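Ticket 353 - Mindenik uploads stopping partway
Opened by: Noel Agbayani
Site: Presstead, bench 2
Priority: high, we lose the bench end of July

Pick and place set, handheld gripper. Episodes record fine, light goes green, then the upload hangs at 51 percent and the tool drops off the network. Restarted the tool, restarted the router. Same thing. Swapped the cable too, no change.

14:10 - got 13 episodes up by sending one at a time. Painfully slow. 176 still sitting on the tool.

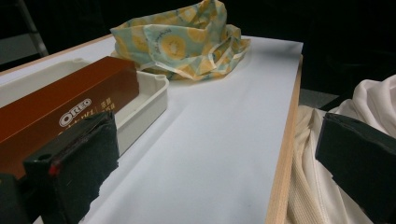

Do the episodes have to be recorded again if the upload fails?
The originals stay on the tool until Mindenik confirms the whole file, so you can just send them again.

14:40 - Beleck support says check the clock. Tool clock was behind the server by a fair bit, server was rejecting the tokens halfway thru. Set it by hand, next batch went to the end.

15:25 - hung again, one file. Renamed it (had a space in the name, my fault) and it went.

Still to do:
Clock resets every time the battery comes out. Need a proper fix, not me typing it in evry morning.
Check the labels on the first batch, colour field came up blank on a couple.
Tell Estrella not to start training till the rest is in.

Leaving this open. Noel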